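Trying Out the Womness Two-Arm Kit
Project report, Intro to Robotics
Jaqueline Figueroa and Maricruz Bautista

What we wanted to find out

Our robotics club at Varela had a chance to try the Womness kit for one term, and we jumped at it! The question for our report was simple: can two students with no robot experience get a pair of arms doing something useful on a normal tabletop?

Setting up

The kit costs 700 dollars and comes in 28 bags of parts. The manual is short but clear, and every bag has a number that matches a page. Building took us 7 afternoons, mostly because we put one wrist bracket on backward and had to take half the arm apart again. Jaqueline did most of the wiring and Maricruz did the software, which installed on the school laptop the first time we tried (we were so happy about that).

Teaching the arms

You move the arms through a task by hand, the software records it, and then you train on the recordings. We loved this part – it feels like showing a little kid how to do something. The free plan stores 4,000 recorded moves, more than we needed.

Cables were our biggest headache. The thick ones need plenty of slack, and it pays to watch where they fall before you start recording. 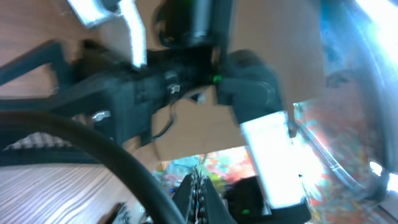
Small green lights on the hardware were handy too, and we got into the habit of checking them before each run. Our first recordings were too fast and jerky, so we started over in December with slower moves. Those were much nicer to work with.

What we would change

The manual should say more about cables and lighting. Glare bothered the wrist camera, and we only found tips for that on the Prunance user forum. Spare screws would be great as well.

We would still pick this kit again. Next term we want to show it at the Priltenport student fair and let visitors record their own moves.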